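Nustis Handling Code

The Nustis Handling Code is a set of voluntary rules for collecting demonstration data with hand-held grippers. It covers the picking up, holding and placing of household objects by a human operator whose movements are later used to train robot arms. The code is maintained by the Neton Institute and is used mainly by small laboratories and contract recording firms.

Background

The first draft was prepared by Shahram Shojaei at the Itden laboratory after a review of 378 recordings, of which 66 were rejected for poor contact between the gripper and the object. The draft had 42 rules. Later editions merged several of them and added a section on cluttered surfaces, known as the Agarwal section after the working group that wrote it.

Grasping rules

Operators are required to center an object between the pads before closing the gripper. Upright containers must be held with both pads in contact and must stay upright until the task calls for tilting. Thin plastic bottles are treated as a separate class, as their walls can bend under load. The code asks that pressure be increased slowly and that any visible denting be entered in the log.

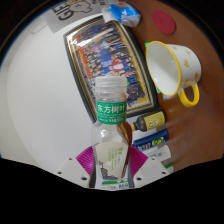
A clear plastic bottle held upright between ribbed gripper pads, with a white mug and other household items nearby.

Surface and surroundings

The Agarwal section permits everyday clutter on the work surface. Glossy items may remain in view, but operators must note strong glare. Open cups and mugs must be empty. Printed labels need not be covered unless they carry personal details.

Inspection

Pads are inspected at the start of each shift and replaced when the ribs show wear. A recording set of 122 or more grasps must be checked by a second person before release. Sets that fail may be submitted again once the faulty recordings have been removed.

Adoption

Compliance is self-declared, and the institute does not issue certificates. Critics have said that the code gives too little guidance on wet objects. A revised section on this subject was opened for comment in December.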